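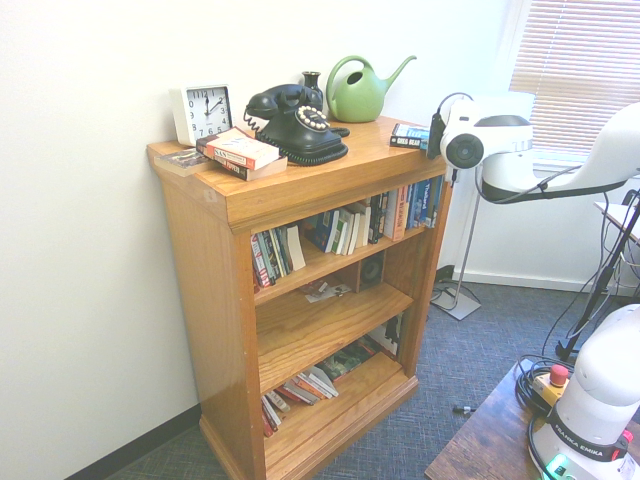

The bookcase with the old telephone and the watering can on top. All its books can be borrowed.

Reading corner in Disholm opens with donated books

29/12/2018

14 shares | 3 comments

The residents of the Grewal building in Disholm have a reading corner now. It opened this Saturday in the former meeting room on the ground floor, and the first readers came in before the coffee was ready.

The idea comes from Jocelyn Marchand, who lives in the building since her retirement from the travel agency Nutance. In October she put a paper in the entrance hall and asked her neighbors for books they do not read anymore. She expected a few bags. In the end she received 400 books, and for several weeks she kept them in her own hallway, in boxes, so that her guests had to walk sideways.

"I am not a librarian and I did not want to make a library," Mrs. Marchand told us. "I wanted a place where you can take a book, sit down, and if you like it you bring it home. There is no card and no fine."

Only a part of the donation is in the room for the moment. The rest is stored in the basement and will be brought up little by little, when there is space for it. Mrs. Marchand wants to change the selection often, so people have a reason to come again. The middle shelf of the oak bookcase still has a lot of room, and she prefers to leave it like this until she knows what the neighbors ask for.

The bookcase itself was given by a family on the second floor who moved to a smaller apartment. It is heavy, and it did not go in the elevator. Two men carried it down the stairs with a blanket around it, and it arrived without a scratch - at least this is what the two men say.

The black rotary telephone on top has already become a favorite of the children. It belonged to the office of Sedico, the company that managed the building in former times, and it was found in a closet together with old keys. It is not connected. The children dial on it anyway, and during the opening one small boy spoke with his grandmother for a long time, while the grandmother was sitting next to him.

The green watering can beside it has a more serious job. Plants are promised for the window, but they will come only in spring, when the heating is lower.
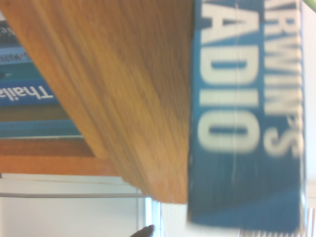 Mrs. Marchand did not put the books in order by author. She tried it for one afternoon and stopped. Now the travel guides, such as the one about Thailand, stand near novels and near books about science, and she thinks it is more pleasant to search this way. A visitor who came for a cookbook went home with a thick history of sea trade. Another one was happy to see a Greg Bear paperback and told everybody near him that science fiction must have its own shelf. Mrs. Marchand answered that he is welcome to organize it.

Not every book was accepted. School books with exercises already filled in, telephone directories and magazines went to the paper container. Also books which smell of cellar had to go, and she is sorry for this, as there were some nice ones between them.

The costs of the project stayed small. The owners' association paid 2000 dollars for new paint on the walls, the blue-gray carpet and a better lamp. The chairs come from the old meeting room. Two of them need repair, and Mrs. Marchand is looking for somebody who has wood glue and a free evening.

The reading corner is open every day from nine in the morning until eight in the evening. The door has a number lock, and the residents have received the code in their mailboxes. People from other buildings in Disholm can also come in on Saturday afternoons, when Mrs. Marchand is there in person. Children are welcome with an adult.

Who wants to give books is asked to bring no more than one bag at a time, and please not to leave it in front of the door. Mrs. Marchand looks most of all for crime novels with large print, picture books for small children, and guides for walking in the region. She has enough dictionaries.

A first evening with reading aloud is planned after the holidays. The date is not fixed yet - it will be on the board in the entrance hall.

Contact the editors | © 2018 Disholm neighborhood news | Back to top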